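Ornanlow Community Garden: shed, beds and glasshouse check, June

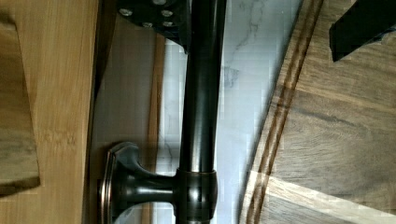

Before frost settles in, every plot and shared area gets walked once with this sheet. Tick the item, then write the comment straight away while you are still standing there. Start at the glasshouse end and finish at the tap. Anything that holds weight or gets leaned on is checked by hand as well as by eye, and that includes rails and brackets. On a fitting with a dark bronze finish, where the rod goes through a collar and a short post runs back to a round base plate, grip near the collar and pull firmly. Look at the seam between rod and collar and at the rim of the plate. Movement at either one is a fail.

1. Glasshouse
Panes sound, no cracks: Pass.
Vents open and latch: Fail. Rear vent drops when released. Prop it with the stake until the new stay arrives.
Heat mat leads: Pass. Keep the plug off the floor.
Seed trays: Onions and broad beans up. Trays on the lower bench are too wet, cut watering back to every second morning.

2. Raised beds
Sleepers and corner screws: Bed 3 has a screw standing proud on the path side. Driven back in, will need a longer one.
Netting: Pass on the brassicas. Peas need re-pegging, there is a gap a possum could use.
Stakes capped: Fail. Bare tomato stakes still in bed 2. Pull them, the crop is finished.
Mulch: Clear of stems on the cauliflower. Too close on the silverbeet.

3. Shed
Tools hung, blades in: Pass. Secateurs want oiling.
Sprays and fertiliser locked up: Pass. The Broletell copper tub has no date on the lid. Do not use it until the label is checked.
Ladder feet: Worn on one side. Tagged out.
First aid kit: Short of eyewash and large dressings.

4. Compost and water
Bay temperature: 51 degrees in the middle bay. Turn it again before adding more lawn clippings.
Rat bait stations: None in use. Keep cooked scraps out.
Hose reel and tap: Drips at the tap washer. Path is slippery in the mornings, put grit down.
Tank lid: Pass, screen clear.

5. Paths
Main path kept 30 cm clear of overhanging growth: Fail at the Plelby Street gate. Rosemary to be cut back.
Lighting: Not working after 5 pm at the gate. Reported.

Failed items stay on the shed board until signed off.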